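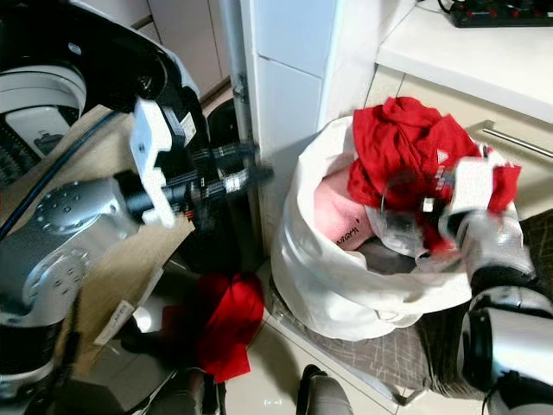 June 7, 2024. Gripper open, white pillar behind.

Finished the Weltia novel again last night, a little after midnight, and I trust it less than I did the first time. I read it in February with a cold and thought it was wonderful. I should stop making up my mind about books when I have a fever.

For my own record, in case I lose track later: the town of Weltia is shut in by its own walls during a sickness, the bell ringer keeps a book of everyone who dies, and in the last chapter we are supposed to learn that he has been adding people who are still alive. The back cover calls this "one of the great reversals." The introduction calls it that too, in nearly the same words, and I wonder who copied whom. The thing is, I went looking for the clues this time with a pencil in my hand, and I'm not convinced they are there.

The introduction says that the year at the top of the bell ringer's first page, 1365, is "plainly wrong" and that a careful reader will catch it at once. Will he? The baker's wife gives the same year in chapter four, and she has no reason to lie. If the date is wrong for him it's wrong for her. Either the whole town has lost count (a much better book, I would read that one) or the author set it in 1365 and the person writing the introduction needed a clue. My money is on the second.

I also tried the study guide, the Flandemon one, because it was cheap and because I wanted to argue with somebody. It is as bad as I expected. It says the bell "symbolizes time and also guilt." Every bell in every book symbolizes time and also guilt. There is a page on the color of the river, which the guide says turns black as the ringer's mind goes, and I checked, and the river is called black exactly once, at night. It was night! Rivers are black at night. The guide also has the sister dying in the tower, when she dies on the stairs on her way to it, and I think that matters, given that he claims to have been in the tower at the time and heard nothing.

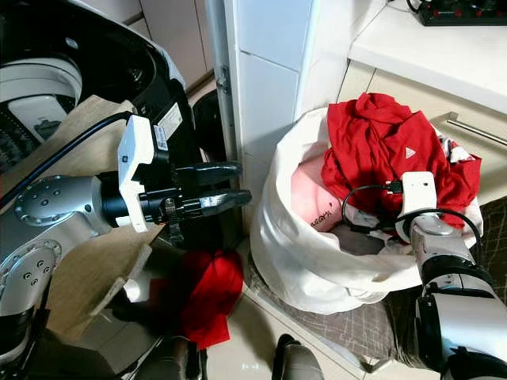
So the sister. She is the part I keep going back to. On the first reading I took her for a plain victim, the sensible one who brings the bread up and asks him to come down. This time I noticed how often he tells us she is sensible. He says it when she first comes in and he is still saying it at the end, and meanwhile the things she does are not very sensible at all. She goes out through the water gate after curfew. She gives away the key. Is that the author being sly, or the author forgetting what kind of person he wrote 200 pages earlier? I can't tell, and I don't think the critics can either, though they all write as if they had been in the room with him.

One essay I found says the ringer is in a kind of trance whenever he writes in the death book, and that the short sentences prove it. I looked. The short sentences are all over the place. The miller talks in short sentences and he's only selling flour. I do think something happens to the writing in the long night chapter, where the commas drop out and he starts to name people by their doors and not by their names - but that could be fear, or drink, or just a man who is tired and cold and has been up a tower for days. Why does it have to be a trance? People who write about books love a trance.

What I will give the novel is the scene with the two ropes. He has a new rope and an old one, and he won't say which of them he cut. I read it over again this morning with my coffee and it still made me put the cup down. There is no explaining in it. The rest of the book could have used more of that and less of the priest, who turns up whenever the author is afraid we have missed something and tells us what we missed.

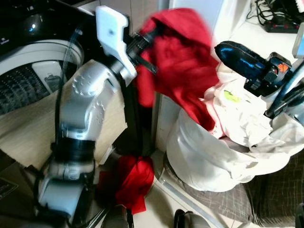
Then there's the movie, which I had avoided. Planomby had it for almost nothing, so I gave in and watched it over two nights. They made the bell ringer handsome. They made the sister his wife, I suppose because somebody decided that audiences won't sit through a brother and sister, and so the whole quarrel over their mother's house is gone and the two of them fight about nothing in particular. The death book is on screen for maybe a minute. There's no lie in it either, as far as I could see, so the big reversal the cover is so proud of isn't in the movie at all and it gets by fine without it. That ought to bother the people who say the book is nothing without its ending.

The sickness in the movie is better than in the book, though. You hardly see it, only shutters. I didn't expect to write that down.

My copy is the Sorrentino paperback, 20 years old and coming apart at the back, which is how I lost the last page of the notes for a while and found it in the other book I had been reading. The note on it says the author "always denied" that the living were in the list. Always denied it! And it's printed in small type after an introduction that builds its whole case on the opposite. I would like to know where he denied it and to whom. The note doesn't give a source, so I'm not ready to believe that one either.

Must look up whether there was an earlier version of the last chapter. The guide hints at one but the guide also thinks she died in the tower. I'll try the library before I pay for anything else, and I want to go through the baker's wife again, chapter four and then the part at the well, and mark every place where she says what year it is.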